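Home | Agendas | Minutes | Trails | Contact

Grirkmont Trails Association
Minutes of the regular meeting, September 11, 2023
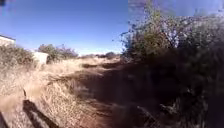 The meeting was called to order at 7:05 p.m. in the library annex. Bình Bạch chaired and Phong Hà took notes. There were 12 members present, which meets the quorum. The minutes of the last meeting were approved with one correction: the gate code changes on the first of the month, not the fifteenth.

Finances
The checking account stands at $2,086. The only large expense since the last meeting was the insurance renewal. The county has confirmed a grant of $1,000 for signs, to be spent by the end of the fiscal year. Receipts go to Phong.

Swai Loop signs
Two quotes were received for the new trail signs. Destater's was lower but did not include posts. Members asked whether the old posts could be used again. Bình said the ones at the north end are rotted at the base and the others should last a few more years. Motion to accept the Destater quote and buy posts separately as needed. Seconded and carried, one opposed.

There was a long discussion about the wording. The draft says "No motorized vehicles," and two members asked if this covers electric bikes. The county rule does not say clearly. Phong will write to the parks office and ask. The order will wait for the answer.

Himham parking area
Neighbors have complained again about cars left along the fence on weekends. The lot holds 12 cars if people park straight. It was suggested that we paint lines, but the surface is gravel. Railroad ties were also suggested. No decision was made. Bình will talk to the owner of the adjoining lot about overflow parking in the cooler months.

Mowing
The contractor has asked to move the fall mowing to October on account of a broken deck on his large mower. No objection. He is to be reminded to stay off the slope behind the Himham restroom, where the septic lid is.

Dogs
The leash rule was raised. A member reported being knocked down near the creek crossing by a loose dog. She was not badly hurt. The rule is already posted at both entrances. It was agreed to put a reminder in the newsletter and add a line to the new signs if there is room.

Other business
The key to the tool shed is missing. Whoever has it should return it to Phong. The lock will be replaced if it is not back by the next meeting.

The annex is booked for the usual time in October.

Adjourned at 8:40 p.m.

Submitted by Phong Hà

Get meeting notices by email. Sign up for our newsletter. You can unsubscribe at any time.

Last updated by the web editor after approval of minutes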